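Home / Workcells / Clultis Two-Arm Recording Cell

Clultis Two-Arm Recording Cell

For teams who want to collect their own demonstrations and would like to start this month, with the bolts already tightened.

We built the first Clultis for ourselves, back when our own training sets were a patchwork of evenings spent at a folding table with the lamp in a different spot every time. You can imagine what the policies learned from that (mostly they learned about the lamp). So the Clultis is an enclosed cell with plain walls, a mint-green top and two arms that are mounted in the same place on Monday as they were in August, and a great deal of the thought that went into it is thought you won't notice once you're working.

The arms reach in from the front corners of the table, left and right, and meet comfortably over the middle, so handing a part from one gripper to the other is an easy first task for a new operator. Each arm carries its own wrist camera, and a fixed camera looks over the whole table. All the streams are stamped by the same clock, along with joint positions and gripper opening, and saved together as one episode. If you have ever tried to line up three video files by hand after the fact, well, we have too, and we're very glad to be done with it.

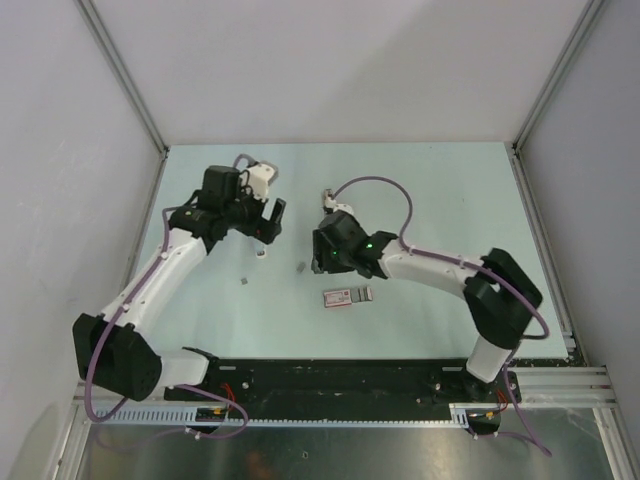 Episodes are started and stopped with a foot pedal, which leaves both hands free for the leader handles. A long press on the pedal throws away the take you just made, and please do use it! New operators tend to keep everything out of politeness. Our own rule is that a fumble followed by a good recovery stays in, and a fumble followed by the operator looking around for help goes out. You may settle on something different, and the Goletti software lets you tag takes any way you like and filter on the tags at export.

Goletti comes with every cell and there is no yearly fee for it. It holds your task list, shows the operator a short prompt before each take ("small box, start on the right, turned the long way"), and keeps a running tally per task so you can see which starting positions you've been neglecting. Most people neglect the far corners. It will also play an episode back on the arms at reduced speed, a lovely way to catch a camera that has been nudged or a joint that has drifted.

A word about objects, as we get asked every week. The cell doesn't ship with any. Small packaged goods, blocks, caps and little boxes from your own stockroom will teach your system more about your work than anything we could put in a bag for you. Start with two or three, get a nice even spread of positions, and then add more.

How much data do you need? It depends so much on the task that we hesitate to say, but Chun-yin Shek, who runs our demo room, recorded 261 episodes for our box-turning task over several unhurried afternoons, and that is the set we use when visitors come by. She likes to work in blocks of 40 minutes and then go for a walk, and her takes after the walk are noticeably smoother.

What comes with it
Enclosed cell with aluminum posts and tabletop
Two arms with two-finger grippers
Wrist cameras, one per arm, plus fixed camera
Leader handles and foot pedal
Goletti software, with setup help by video call
Spare finger pads

Delivery and setup
Nearly 20 working days from order to your door. The cell arrives on one pallet and wants two people and a morning. Camera calibration takes 9 minutes with the supplied board, and we suggest repeating it any time the cell has been moved.

Goes well with
Gukadent finger set, for thin and slippery parts
Chu rolling base

Ask for a quote, or book an afternoon in the demo room and bring your own parts along.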